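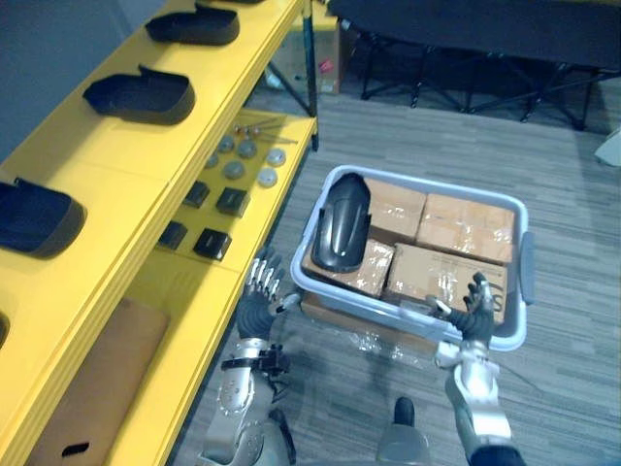

Gray tub with the taped boxes in it and the black fender on top, next to the top shelf.

Sunday, parts room

Got in at 7 and had the place quiet until late morning. The plan was to get the yellow shelving into some kind of order before the Runberg delivery comes, and to work out what goes into the tubs and what stays out. I got through most of it. The back corner is still bad and I didn't touch the drawers at all.

Began with the top shelf, where the black molded pieces go. They were sitting every which way on Friday night and they take up far more room than they should for what they are. They have a raised rim and one open curved end, and if you set them down with the open ends facing different ways you lose half the shelf. I tried them straight across first and didn't like it. Ended up with them in a line running from the front toward the back. Omid Ghorbani calls them the slippers, and now I can't call them anything else, so that's what I wrote on the label.

The fender is a nuisance. It's light, it's shiny, it marks if you look at it, and there is no flat side to it. I tried it on the shelf and it rocked. On top of the cardboard boxes in the tub it stands up all right, so the tub is where it lives for now. I'd like to find a bag for it. There used to be a roll of the big soft bags under the bench, but I think those went over to the Luvance building with the last move and never came back.

Coffee at 9. Wrote up the list from Friday, which I should have done on Friday. The old stock sheet says 1,562 items for the whole room, and I don't believe it. It has a line for the Vida covers, and we sent those out before the winter. It also has the same hinge entered under two names. I'm not going to fix the sheet until the shelves are right. Last year I did it the other way around and had to do it twice.
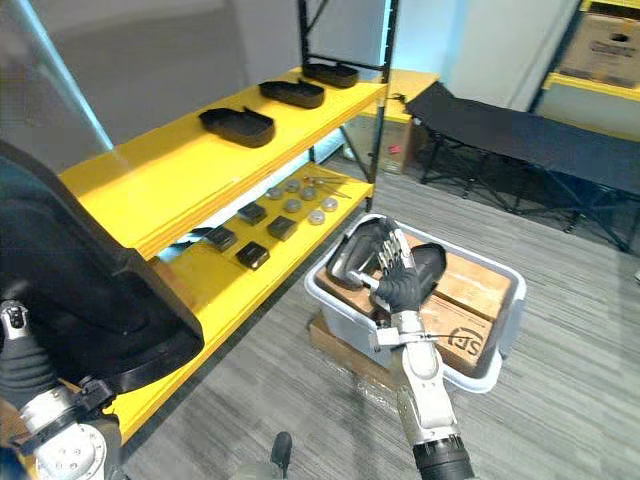
Yellow shelving, both levels, with the small parts down below. White bin at right, up on its flat box.

The lower shelf took longer than I thought it would. It's all small things there and they have been moved by everyone who ever needed one. What I settled on: black square blocks toward the front, the round silver-gray discs behind them, then the thin rods at the back, lying the same way as each other more or less. The discs I left with space between them. Stacked, they slide, and then one goes off the back and under the unit, and I've been down on the floor with a flashlight enough times.

I thought about a divider between the blocks and the discs. A strip of wood would do. Measured the shelf for it and wrote the number on my hand, then washed my hands before lunch. Will measure again.

The rods need a proper home. They're fine where they are until somebody leans in and catches one with a sleeve. A length of gutter or a cut-down shipping tube would hold them. Omid said he has tube at his place, roughly 300 of them from when his brother sold posters, and he would be glad to lose a few. Told him to bring 22 and we'd use the rest in the other room. He wrote it down, so it may happen.

The white bin is for the heavier and odder pieces. Blocks in there, one with the SF mark in black on the front, plus the curved pieces that don't sit flat on anything. I put a flat cardboard box under the bin to get it up off the floor. It's a small thing but the floor was mopped on Thursday and the bottom of the last bin stayed damp all the next day. Must get a low stand for it. There was one in the Vukent catalog that looked right, though the shipping cost more than the stand.

Tried the hooked piece on the shelf as well, first lying down and then leaning on the post. Either way it takes the space of three other things. It can go in the bin.

Ate lunch on the step outside. Cheese sandwich, an orange, the rest of the coffee. Cold for March but no wind. Omid turned up while I was out there and talked for a good while about his kitchen floor, which has come up again at the corner by the stove. He is going to take the whole thing up this time. I said I'd lend him the long bar. Need to find the long bar.

Afternoon was rubber parts. I'd been leaving them for last. They pick up every bit of dust in the room and the tape from the boxes sticks to them, and you can't just stack them. We had some in a carton from before I started here and a couple of those had gone out of shape from lying on their sides. So the new rule is they get stored standing. I wrote that on a card in capitals and taped it to the end of the unit.
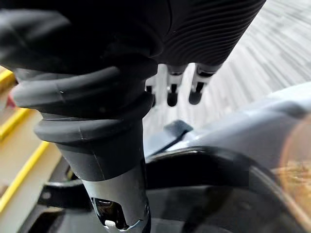 Dark gray rubber piece with the stepped rings, standing up.

I like the ringed one, for some reason. It goes down in steps, wide at the top and then narrower, and it looks like something from under the hood of my father's old truck. I spent a while trying to find it on the stock sheet and it isn't there under any name I could think of – not boot, not bellows, not sleeve. I've put it down as "rubber, ringed, gray" with a question mark. Omid thinks it came in with a Runberg order and was never entered. He could be right. I'll ask when they call about the delivery.

Wiped down the uprights with the blue cloth. Swept. Found two washers, a pen that works, and the lid to the label maker, which I had already replaced with tape.

Still to do:
The back corner
Drawers, all of them
Divider for the lower shelf (measure!)
Bag for the fender
Find the long bar for Omid
Take the Vida line off the sheet
Ask Runberg about the gray rubber piece

Locked up a bit after 5. Shoulders sore from reaching into the back of the lower shelf all morning. The unit is too deep for how low it is, I've said so before, and if we ever move it I want it pulled away from the wall so you can get at it from both sides.

Soup for dinner, the last of the freezer batch. Called Mom. She has the dentist this week and wants a ride, so I'll go in late that day and do the drawers after.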